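Plavura phono preamp: your questions
Last updated: February
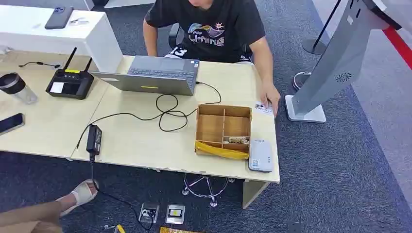
Ilse Leemans wrote in to ask whether a phono stage really makes that much difference when the turntable already has one built in. Yes, it can! The built-in ones are often the cheapest part of the deck, and the Plavura was the first box that made me go back and replay half my shelf.

Will it work with my cartridge?
Moving magnet, yes, straight out of the box. For moving coil, flip the switch on the back and start at the lowest gain (turn the amp down first, please).

My turntable has a phono/line switch. Which setting?
Phono. Leave it on line and you run the signal through two preamps, and it sounds awful.

I get a hum. What now?
Check the ground wire – it's nearly always the ground wire. If that's tight, move the power supply away from the deck. Mine sat behind a Stendell amp and buzzed until I shifted it to the other shelf.

Does it need warming up?
I give mine 9 minutes, enough time to clean a record and pick the next one. Some owners leave theirs on all day and that's fine too.

Is it worth it with modest speakers?
I think so! I ran it for a whole winter into a pair of old Roltisora bookshelf speakers and loved every evening of it.

Can I use long cables?
Keep the run from the deck to the Plavura short. The run from there to the amp can be longer.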